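Häufige Fragen: Kann mir eine Maschine endlich den Haushalt abnehmen?

Stand: 2018-12-04

Seit ich auf dieser Seite über Roboter und Automatisierung schreibe, landen immer wieder dieselben Fragen in meinem Postfach. Ich habe die beliebtesten mal gesammelt und beantworte sie so, wie ich es am Küchentisch auch täte. Wer es genauer wissen will, schreibt mir einfach, ich antworte meistens (nicht immer schnell, ich geb's zu).

Gibt es schon einen Roboter, der die Küche aufräumt?

Kaufen kannst du keinen, jedenfalls keinen, den ich dir guten Gewissens empfehlen würde. In Laboren und in Simulationen sieht man Arme, die Becher greifen und Teller umstellen, und das ist schon ziemlich beeindruckend! Aber zwischen »hat einmal den Becher gegriffen« und »macht jeden Abend die Küche« liegt noch eine Menge Arbeit. Ich habe für meinen Langzeitvergleich 96 Greifversuche mit dem Larkero mitgeschrieben, einem kleinen Tischarm. 78 davon haben geklappt. Klingt gut, oder? Dann stell dir mal vor, wie die übrigen mit deinem Lieblingsgeschirr ausgehen.

Warum ist ausgerechnet die Küche so schwer?

Weil dort alles durcheinandersteht und jedes Ding anders angefasst werden will. In einer Fabrik kommt dasselbe Teil immer an derselben Stelle an, in meiner Küche liegt der Schneebesen jeden Tag woanders – und manchmal im Kühlschrank, fragt nicht. Dazu kommen Dinge, die sich gegenseitig verdecken, glänzende Oberflächen und Sachen, die beim Zudrücken nachgeben.
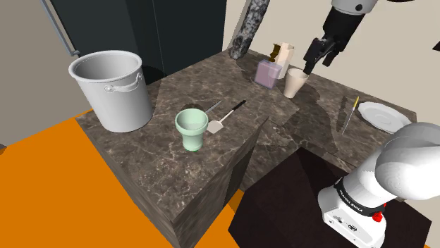
Greifen ist für mich immer noch der Punkt, an dem sich alles entscheidet. Sehen können die Systeme inzwischen recht ordentlich, fahren und schwenken sowieso, aber zupacken ist eine andere Nummer. Einen Pappbecher wie den unter dem schwarzen Greifer würde ich mit zwei Fingern am Rand nehmen und keine Sekunde darüber nachdenken. Die Maschine muss vorher wissen, wo der Rand ist, wie weit sie aufmachen soll und wie fest sie zudrücken darf. Und wenn das sitzt, kommt gleich die nächste Aufgabe: Der große weiße Topf links hat einen Bügel an der Seite, der Teller rechts liegt flach auf der Platte, und an das Messer mit dem gelben Griff würde ich den Arm vorerst überhaupt nicht lassen, solange jemand danebensteht.

Was bringt denn das Üben in der Simulation?

Viel! Am Rechner darf der Arm tausendmal danebengreifen, und hinterher muss keiner fegen. Man kann die Sachen auf der Arbeitsplatte beliebig umstellen und gleich noch mal anfangen. Der Haken ist die Reibung, im wörtlichen Sinn: Wie ein Becher rutscht oder sich verformt, lässt sich nur annähernd nachrechnen. Zhenhua Lei, mit dem ich darüber lange gemailt habe, meinte dazu, die Simulation sei die Fahrschule und die echte Küche der Berufsverkehr. Das trifft es, finde ich.

Und in der Werkstatt, klappt es da besser?

Ja, deutlich. Im März war ich bei Ehlers in Floseck, die machen Beschläge, und dort legt ein Arm Rohlinge in die Fräse ein. 213 Stück pro Schicht, immer das gleiche Teil, immer aus der gleichen Kiste. Das läuft. Als aber jemand die Kiste gegen eine etwas höhere getauscht hat, war erst mal Pause, bis die Höhe neu eingelernt war. Wer also fragt, ob Maschinen »Handgriffe« können: Einen bestimmten Handgriff, ja. Den Nächstbesten, eher nein.

Welche Hausarbeit würdest du heute schon abgeben?

Staubsaugen auf freier Fläche, Rasenmähen und natürlich alles, was die Spülmaschine macht (die zählt für mich nämlich auch als Roboter, da lasse ich nicht mit mir reden). Wäsche falten noch nicht. Spülmaschine einräumen auch nicht, leider, das wäre mein persönlicher Traum.

Wann kommt der Haushaltsroboter für alle?

Auf der kleinen Messe in Irkville hat mir jemand sieben Jahre genannt. Ich lege mich lieber nicht fest. Ich vermute, dass zuerst einzelne Aufgaben kommen, etwa Tisch abräumen in einer Kantine, in der alle Becher gleich aussehen. Bei dir und mir zu Hause dauert es länger, bei mir wegen des Schneebesens vermutlich noch ein bisschen mehr.

Soll ich mir zum Ausprobieren einen Tischarm kaufen?

Wenn du Spaß am Basteln hast: unbedingt! Fang mit leichten, unzerbrechlichen Sachen an, Pappbecher, Schwämme, leere Schachteln. Plane mehr Zeit fürs Einrichten ein, als in der Anleitung steht, und schraub den Arm fest, bevor du ihn das erste Mal einschaltest. Wenn du dir Hilfe im Haushalt erhoffst, spar das Geld lieber noch eine Weile.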